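Bag-to-basket demonstrations: how much should I vary the start?

Posted by Yhon Flores, 16th June

I am recording teleoperated demonstrations on a pair of small arms with leader arms in front of them. The job is a carrier bag with a few things in it, and the arms have to hold the bag open, take the things out and put them in a plastic basket at the back of the table. One overhead view and a small camera on each wrist. I aim for 30 seconds an episode and I have 27 good ones so far, plus a lot I have thrown away.

The bag is what slows me down. With toy fruit lying on the bare table I could record all day and the policy trained on it was fine. With the bag, no two starts are alike. Sometimes it stands up with a handle showing, sometimes it slumps flat and the fingers go under the film where I can't see them properly. The trained policy tends to close on a fold of plastic and then sit there.

My questions are these. Should I set the bag up the same way each time until I have a working policy, or vary it from the start? Do I keep episodes where I miss a grasp and go again? And does the wrist view help when it is mostly full of plastic?
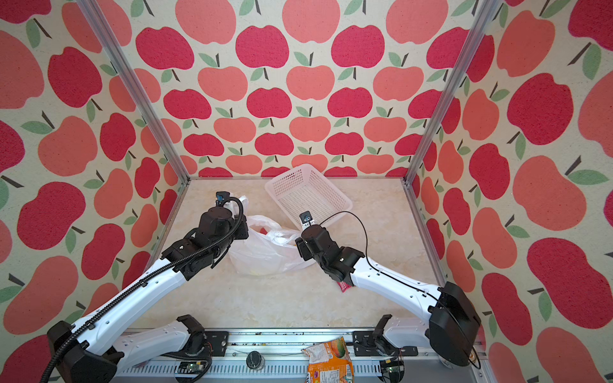
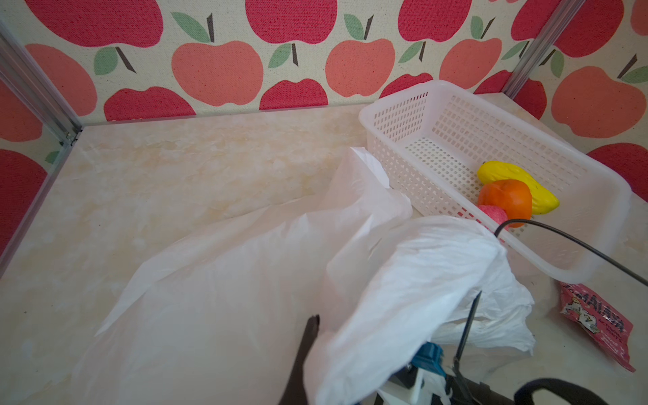
The bag between the two arms with the basket behind it, then a wrist view with toy fruit in the basket.

I should add that the basket moves a bit as well. I had been putting it back by eye and not measuring.

Rafferty Ruiz-Ortega

We did a very similar task at Branora last August, with a shopping bag and tinned food, so I can tell you what worked for us.

Vary the bag, but in a planned way. We wrote down a handful of starting states (standing open, slumped left, slumped right, handles folded in, twisted shut) and went through them in turn. If you leave it to chance you will get a great many of whichever shape the bag falls into by itself, and hardly any of the others. Change the bag now and then too. Film goes soft after a lot of handling and behaves differently from a new one.

Keep the episodes with a missed grasp, as long as you recover cleanly and finish. Those are the ones that teach the arm to let go and try again, and by the sound of it that is exactly what yours can't do. Throw away anything where you stopped to think for several seconds with the grippers still. A policy will learn the pause as readily as anything else, and I suspect some of your sitting there comes from that.

On the wrist view, keep it. When a finger is down among the folds, the overhead camera may only show the outside of the bag. Your second picture has a dark finger coming up through the plastic and I would not want to lose that. Do check your exposure though – white film close to a lens can wash out, and if the setting is automatic it will drift during the episode. Fix it by hand and leave it.

As for numbers, 27 is not enough for anything with a bag in it. We had nearly 3,000 by the end, but that covered several tasks. I would record a few hundred before judging.

The basket moving is fine. Just make sure it moves on purpose, and note where it was.

chuensuk_bench

agree about the pauses. also clear the table of stuff you don't want it to learn. I see packets lying about in both pictures. if they are part of the task fine, if not either take them away or move them between episodes, otherwise it can end up using them as a landmark. Had this with a roll of tape, took a week to find.

the apple fabric is nice but I'd swap the background for a few batches as well if you ever want to run it somewhere else

Yhon Flores

Thank you both. I went back through the recordings with the pauses in mind and there were far more than I thought, mostly just before the first grasp. I have written out five bag states on a card and will go through them in order, and exposure is now fixed on both wrists.

One thing I am still not sure of is whether to label the recovery episodes separately or mix them in with the rest.

Rafferty Ruiz-Ortega

Mix them in, but put a flag in the episode notes so you can pull them out later. We didn't at first and had to watch everything again.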